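Print this page | E-mail this page

# Anorden: household battery sorting set

Data card and README, second revision, June

## Summary

Anorden is a set of still pictures of loose household batteries on a tabletop and in open bins. It supports work on sorting, counting and orientation of small cylindrical cells. The release has 900 pictures, of which 400 carry orientation labels. The rest have type and location labels only.

The set covers single loose cells. Battery packs, button cells and phone batteries are out of scope and were left unlabeled where they occur.

## Contents

- pictures/ – all stills, numbered without gaps
- labels/ – one text file per picture, same number
- orient/ – orientation labels for the 400-picture subset
- notes/ – labeling rules and a change list

Labels are plain text, one object per line: type, finish, support surface, position, and visibility. Fields are separated by tabs. Empty fields are written as a single hyphen.

## Finish classes

Cells are classed by outer finish. Chemistry and charge state are not recorded, as neither can be read reliably from the outside. The two common classes are:

- copper_black – black body, copper-colored end
- silver_dark – silver body, dark end

A cell whose finish can't be settled by two labelers goes to the class "other". Size is not a class. Apparent size changes too much with distance, and an early attempt to label AA and AAA separately gave poor agreement between labelers. 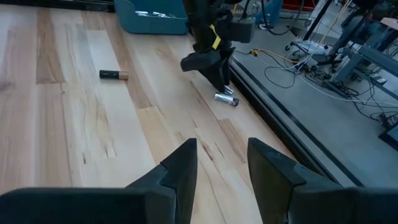 Both finish classes on the bare tabletop, with silver cells in the bin behind.

## Support surface

Each cell is given one of three values: table, bin, or stacked. "Stacked" applies only when a cell rests fully on other cells. A cell leaning on a neighbor but touching the bin floor is still "bin". Bins are labeled once per picture as a container and have no finish field.

Cells seen through the lowered front of a bin are labeled singly if both ends can be traced. Otherwise the whole group gets one "cluster" box. Cluster boxes must not be used for counting.

## Orientation

Orientation is the angle of the long axis in the picture plane, measured from the horizontal, with the copper or dark end taken as the head. Angles are rounded to the nearest 5 degrees. Upright cells get the value "up" and no angle.

Agreement on orientation was lowest for short visible segments. Zsolt Vass rechecked these and changed the rule so that a cell with less than half its length showing gets no angle at all. Older labels were updated to match.
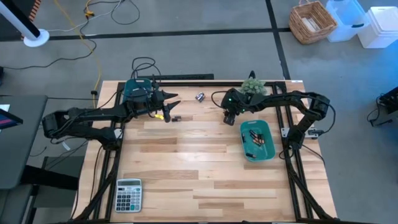

Counting rules follow the rim of the container. A cell is inside when its whole outline falls within the rim, and outside when it rests on the table, however close it lies. The teal tray is a useful reference for new labelers: five cells with copper-colored ends count as inside, and the one near the lower-left rim must be checked against this rule before it is added to any total. Other items on the table, such as the calculator, are labeled "distractor" and take no further fields. Small metallic objects that can't be identified with confidence get "unknown_small" and stay out of the battery count.

## Known limits

- Glare on silver cells hides the end markings in many pictures. Finish labels are still usable, but head direction may be missing.
- Wood grain and knots produce false detections at low resolution.
- Printed text on the cells was not transcribed.
- Lighting is indoor only.
- Bin color varies little, so results on other containers should be reported separately.

## Labeling

First pass by Orsolya Kiss and Béla Vincze, using the Vunden label editor. Disagreements were settled by Jouko Eskola. The labeling rules in notes/ take priority over this page where the two differ – please report any such case.

## Changes

Second revision: cluster boxes added, short-segment angles removed, "cap" merged into "unknown_small". Picture numbers are unchanged from the first revision.

## Related items

- Virág: loose hardware in trays
- Lostumetti: desk items, mixed
- Vunden label editor: file format notes

Contact: Ctibor Kuruc, Anorden maintainer | Copyright Anorden contributors | Back to top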